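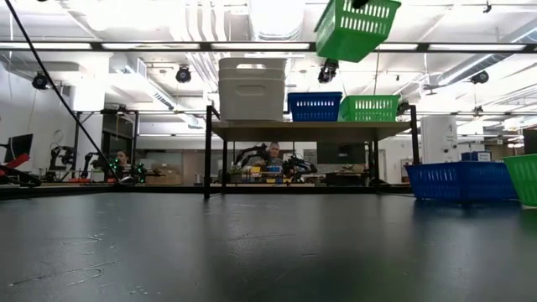 Serby slotted baskets, item 1576

I've been selling storage bits and pieces through Fuvura for a good while now, and the Serby basket is the one I reorder most. It's a plastic basket with rows of rectangular slots, it comes in blue or green, and it will hold nearly anything you were going to leave in a pile. I have them in the pantry, under the bathroom sink, in the back of the car and (don't ask) under my bed, full of extension cords.

The green is bright. I mention it up front because I've had people write to me expecting sage, or something mossy, and it's a proper cheerful green that you can spot from across a room. The blue is the one to get if you want something a bit quieter on a shelf. Lots of people mix them, which I think looks great, and it's handy for sorting too – in my house blue is for things that get used every week and green is for everything else. My kids ignore this completely.

Sizes

You can get the Serby in two sizes, regular and long. The regular is the one I'd start with if you've never bought from me before. It sits nicely next to its neighbors on a shelf and it's easy to lift down by the rim when it's full of snacks or socks. The long one is the blue you see on the dark tabletop, and it's for the awkward stuff: wrapping paper, rolling pins, spatulas, all those utensils that won't lie flat in a normal drawer.

Long baskets in green are out of stock until November. I'm sorry about that! If you want one, send me a note and I'll put you on the list, no deposit needed.

What I use them for

Potatoes and onions, first of all, because of the slots. They get some air and I can see when one is going soft before the whole kitchen knows about it. Then bath toys, pegs, dog leads, seed packets, the tangle of phone chargers that every family seems to own. A regular one makes a decent mail tray if you're the sort of person who opens mail.

They're not good for tiny things. Beads, screws, hair elastics, loose rice – anything that can find a slot will find a slot. I tried lining one with a tea towel and it worked for a while, but I'd get a solid bin for that job and save yourself the crawling around on the floor.

The white bin

Speaking of which, the big white one on the left of the shelf is the Vasero, and I sell that too. It's a plastic storage bin with a molded rim and a rectangular handle cutout, so there's a real place to put your fingers when you drag it off a shelf. I use mine for winter hats and for all the craft supplies that used to live in a paper bag. It's sold separately and there's no lid for it at the moment. Laurier Bouchard, who packs my orders, keeps telling me I should find one that fits, and I'm looking!

Cleaning

Warm water and dish soap. An old toothbrush is the thing for the slots, particularly if you've had potatoes in there, and then I stand the basket upside down on the rack to dry. I don't put mine in the dishwasher. A customer told me she does it all the time on the top shelf and hers look fine, but I can't promise yours will, so that one's up to you.

Ordering

Single baskets, or a set of 2 in whatever colors you like. Just write the colors in the notes box at checkout, otherwise you'll get one of each. If you're fitting out a classroom or a playgroup, I do bulk boxes of 80 or 100 regular baskets, and those go out from the Benkirane warehouse on a pallet, so someone needs to be there to sign. Bulk boxes take longer than single orders. Ask me before you plan your whole week around one.

Small orders go by regular mail in a brown carton with paper padding. Please check the rims when you open it. If there's a crack, keep the carton, send me a picture and I'll mail a new basket – you don't need to return the broken one.

A few things people write to me about

Yes, you can mix blue and green in a bulk box, but only in even halves.

No, I don't have red. I had a small batch of red once and I still get emails.

Measure your shelf before you order the long one, please. Check the depth as well as the width, and leave yourself a bit of room to get your hands around it. I had one wedged in my own linen closet for most of a winter.

Labels aren't included, but a luggage tag tied through one of the slots does the job nicely, and you can change it when the basket's contents change (mine do, constantly).

Contact: use the order form or reply to your receipt | © Fuvura | Page updated Sunday, March 8, 2026 | Back to top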